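Ticket 3886: Material de escritura de la sala común, segunda planta
Categoría: Espacios / Consumibles
Prioridad: baja (la solicitante escribió «alta», y después «altísima»)
Abierto: 8 de septiembre de 2018
Solicitante: Kanyarat Klinhom, Trivmont
Asignado a: Orathai Ongart, servicios generales
Estado: en observación

Descripción del problema

Kanyarat: No hay nada que escriba en la sala Amadi. Mejor dicho, hay muchísimas cosas con aspecto de escribir. Esta mañana he probado cuatro bolígrafos delante de un cliente, los cuatro han dejado en el papel un surco precioso, sin tinta, y he terminado firmando el acta con un fluorescente. Solicito reposición urgente.

Primera respuesta

Orathai: Recibido. Antes de pedir nada he mirado el histórico. En marzo se compraron 138 unidades a Flilteck, entre bolígrafos, lápices y rotuladores. La planta tiene bastante menos gente que eso y, que yo sepa, cada cual escribe con una mano. No apruebo otro pedido hasta saber qué hay en los cajones.

Kanyarat: En los cajones hay bolígrafos muertos. Lo pongo por escrito, con teclado, por motivos evidentes.

Diagnóstico

Orathai: He vaciado el cajón grande, el cajón pequeño y el bote de la impresora. Total, 115 piezas. Anoto lo que he ido encontrando:

Bolígrafos secos devueltos a su sitio. Es la avería principal. Alguien coge uno, comprueba que no pinta, lo agita con fe, comprueba que sigue sin pintar y lo deja donde estaba para que lo disfrute el siguiente.

Lápices sin punta. El sacapuntas apareció dentro de la caja de las grapas.

Rotuladores de pizarra mezclados con los permanentes. Esto explica también el ticket de la pizarra de Drurnamley, que di por cerrado con demasiado optimismo y que dice «PRESUPUESTO» desde entonces.

Capuchones sueltos de modelos que ya no tenemos.

Un destornillador. Lo he llevado a mantenimiento, donde me han dado las gracias sin mirarme.

Kanyarat: ¿Y de esas 115 cuántas escriben?

Orathai: Más de las que dices y menos de las que compramos. He hecho la prueba del garabato con todas, tres vueltas por cabeza. Lo que no pintaba a la tercera se ha retirado. He tenido compasión con 2 rotuladores que recuperaron el color al tumbarlos, y ya me estoy arrepintiendo.

Solución aplicada

Orathai: Se sustituye el cajón único por cubetas de colores en la mesa. Pasos para dejarlo montado, por si hay que repetirlo en otra planta:

1. Sacar todo a la mesa. Todo incluye lo que se ha colado detrás del cajón.

2. Garabato en papel usado. Tres vueltas. Sin agitar, sin calentar con el aliento y sin dar segundas oportunidades por razones sentimentales.

3. Retirar lo seco. La bolsa de reciclaje de material de escritura está junto al fax, que sigue enchufado y sobre el que no voy a abrir otro debate.

4. Afilar los lápices y comprobar las gomas. Las que manchan más de lo que borran se van también.

5. Dejar lo que sobreviva tumbado en la mesa, a la vista, y acercar las cubetas al lado del fondo. Se reparte desde ahí. En nuestra mesa tocaba todavía colocar un lápiz verde, un par de bolígrafos negros y algo rojo que, según a quién preguntes, es bolígrafo o rotulador.

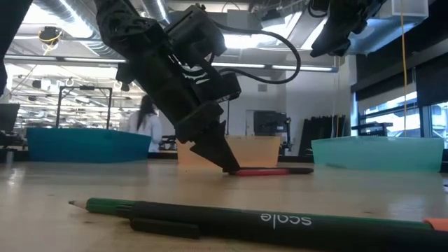
6. Repartir por tipo. El color de la cubeta no indica el color de la tinta. Lo repito porque ya me lo han preguntado por el pasillo: el color de la cubeta no indica el color de la tinta. Un lápiz verde va con los lápices.

7. Pegar la etiqueta en la parte delantera. Letra grande, una palabra.

8. Avisar a la planta por correo y aceptar que lo leerán tres personas.

Comentarios posteriores

Kanyarat: He ido a probarlo. El primer bolígrafo que he cogido escribía. Lo he soltado del susto. Una pega: si el color de la cubeta no significa nada, ¿por qué no son todas iguales?

Orathai: Porque son las que había en el almacén. Si quieres cubetas iguales, es otro formulario, y lo aprueba otra persona, y esa persona también soy yo.

Kanyarat: Retiro la pega. ¿Dónde va lo rojo?

Orathai: Quítale el capuchón y decide. Confío en tu criterio.

Kanyarat: Va con los rotuladores. Creo.

Orathai: Apuntado, con el «creo» incluido.

Pendiente

Revisar las cubetas cuando termine el trimestre y repetir la prueba del garabato.
Devolver el sacapuntas a la sala Amadi y sujetarlo con un cordel.
Pedido a Flilteck en suspenso.
Borrar «PRESUPUESTO» de la pizarra de Drurnamley. Se admiten sugerencias; el alcohol ya lo hemos probado.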